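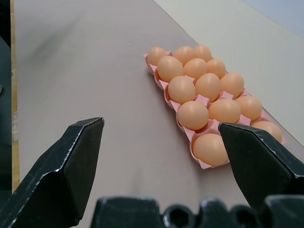

件名：Re: [Weerakoonパン部ML] 11月の共同購入、卵の締切と窯の予約について

Jayawardenaです。
出先からなので短く。と言いつつ長くなるかも。すみません

まず卵。締切は今夜21時のままでいきます。延ばしません。Trekauさんへの注文が明日の朝一なので。
いま表に入っている分の合計が447個。先月より増えてます。ブリオッシュの人が多いせいかと。キャンセルも21時まで。それ以降は引き取りでお願いします。

引用、順番に返します。

> Nilmini Patwaryです。いつもとりまとめありがとうございます。
> 何点か確認させてください。
>
> 1) 卵の受け渡しは前回と同じ、裏の調理室でよいでしょうか。
> トレーは持参ですか。前に紙パックを持って行ったら
> サイズが合わなくて、結局上着にくるんで帰りました。

同じ場所です。16時から18時半。トレーは置いてあるものに移して持ち帰って、次の回に返してくれればOK。返却は洗って乾かしてから。濡れたまま重ねるのはやめてください、前回くっついて剥がすのに往生しました。紙パックでもいいけどLサイズは入らないやつがあるので自己責任で。

> 2) 粉の単価が上がったと聞きました。Rurkarの強力粉、
> 10キロ袋はいくらになりますか。

3,191円。送料込み。据え置きの交渉はしたんですが無理でした。25キロ袋は今回なし。置き場所がない。全粒粉は次回まとめて聞きます、ほしい人は私に直接メールください。MLに流さないで…埋もれるので

> 3) 窯の予約表、私の名前が二か所に入っているようです。
> 午前の方は消していただいて大丈夫です。

消しました。空いた枠はKhumaloさんが待ちの一番目だったのでそちらに。Khumaloさん、見てたら返信ください。明日の昼まで返事なければ次の人に回します。

> 4) 前回のシュトーレンの件ですが、私のだけ中が生っぽく
> なってしまいました。レシピは配布のものと同じです。
> 温度でしょうか、それとも焼き時間でしょうか。
> Ruawaiさんの班はきれいに焼けていたので気になっています。

これ、たぶん両方。配布レシピは家庭用オーブン前提で、うちの窯だと下火が弱いんです。Ruawaiさんに聞いたら、170度で入れて最後の10分だけ下段に移してたとのこと。あと生地の重さ。Nilminiさんのは大きかったですよね？　レシピは一本400グラムで書いてます。倍にしたら時間も延ばさないと中まで火が通らない。竹串より温度計のほうが確か。芯で90度超えてれば大丈夫です。
ドライフルーツを漬けた汁ごと入れるのも生っぽくなる原因。ざるで切ってから、さらに紙で押さえて。

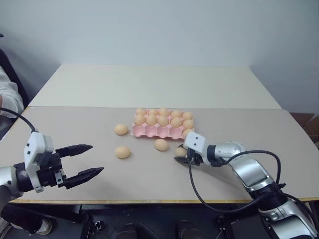
Weerakoon地区センター　パン部
共同購入・窯係

続きです。

> 5) 発酵かごを部で買う話はどうなりましたか。
> Matachのものが丈夫だと聞きましたが。

保留中。見積りは取りました。部費で買うと来年の窯の使用料が苦しくなるので、先に個人でほしい人がいるか聞きたいです。楕円と丸どちらがいいかも。返信は件名を「かご」に変えてください。この件名のまま返すと私が見落とします、ほんとに。

ここから全員へ。

・窯の余熱は前の枠の人が落とさずに引き継ぐこと。先週、途中で切れててSheikhさんのカンパーニュが一時間近く待ちになりました。過発酵でぺたんこ。気の毒すぎる。終わったら次の人に声をかけてから帰る、でお願いします

・酵母の瓶、冷蔵庫の上段に名前のないのが残ってます。ふたが赤いやつ。月末までに引き取りがなければ処分します。膨らんでるので開けるとき注意

・共同のはかり、電池がもうない。単三。誰か余ってたら持ってきてください。なければ私が買って部費につけます

・生地の温度の記録、書いてない人が多いです。こね上げ温度だけでいいので書いてください。夏のぶんと比べたいんです。冬は水を温めすぎて失敗する人が毎年いるけど、記録がないと何度だったのか後からわからなくて。ちなみに私の先週のは26度、ちょっと低めでした。ゆっくり発行させたので味はよかった

・会費、11月分がまだの人は受け渡しのときに。100円玉のおつりが足りないのでなるべくちょうどで

あと、卵が余ったら何を作るかという話が前に出てましたが、Ruawaiさんからカステラの配合が届いてます。添付しようとしたら容量ではねられたので、調理室の掲示板に紙で貼ります。写真撮って持って帰ってください。はちみつの量は好みで減らしていいそうです。ざらめは底に敷くので省略しないで、とのこと。

配達の件、Trekauさんの車が裏口につけられるのは15時台だけです。荷下ろしを手伝える人、二人ほしい。粉が重い。腰に不安のある人は無理せず卵のほうを。手を挙げてくれる人は私まで。

それと住所の訂正。前のメールで裏口の番地を95と書きましたが正しくは59です。逆でした。すいません。初めて来る人は表から入ってくれても着きます、受付で「パン部」と言えば通してもらえる

電車来たのでここまで。抜けてたら言ってください。

Jayawardena

> よろしくお願いいたします。
> Nilmini Patwary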